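Unit 4 – Steaming and folding printed sleepwear

Course: Textile Care in the Home, module 2. Read before the practical. The Virnus worksheet is handed out separately.

## 4.1 Tension

Steam relaxes the fiber, and tension sets the new shape. A garment lying slack will take up moisture and keep most of its creases. Hold the cloth taut at one point and move the steam head away from that point. Work the placket before the large panels. Piping shrinks and stretches at a different rate from the body fabric, so it is pulled straight first and left alone afterward.

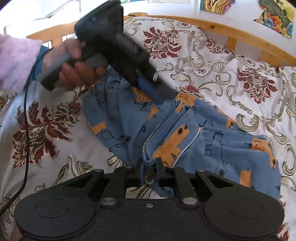 One reader of last term's handout asked whether the placket should be steamed from the inside. It may be, and for raised prints it is preferred. For flat prints either side is acceptable.

Notes on technique:

- Keep the hand that holds the cloth out of the steam path.
- Lead the cord away from the garment.
- Pass once, pause, pass again. Two slow passes are better than several quick ones.
- Check the care label for the fiber content – a blend is treated as its most delicate component.

## 4.2 Handling crumpled cloth

Find a seam before lifting. Cloth picked up by the middle of a panel hangs on the bias and stretches. Cloth picked up at a shoulder or side seam hangs along the grain and shows its outline at once. Shake lightly, lay down, and smooth outward from the seam.

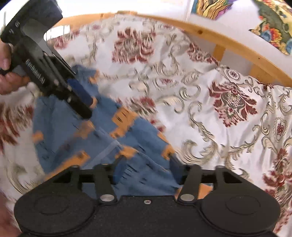

Khaemba objects that the hem is quicker to find than the seam, and on adult sizes this is correct. On small sizes the hem and cuff are easily confused, and the seam remains the standard starting point in this course.

## 4.3 Working on a bed

A bed is an acceptable surface for smoothing and folding. It is a poor one for pressing: the mattress gives under the hand and the cover holds moisture. Pull the cover flat first. Let the garment cool and air fully before it is folded, then fold along the grain, sleeves in, placket outward.

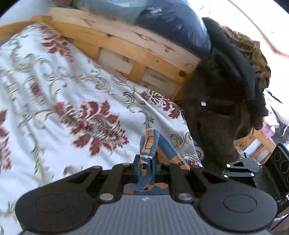 *Fig. 3. Blue and tan patterned fabric, held at a fold above the bed cover.*

For the practical: bring one printed cotton top, unpressed. Sections 4.1 and 4.2 are assessed; 4.3 is not.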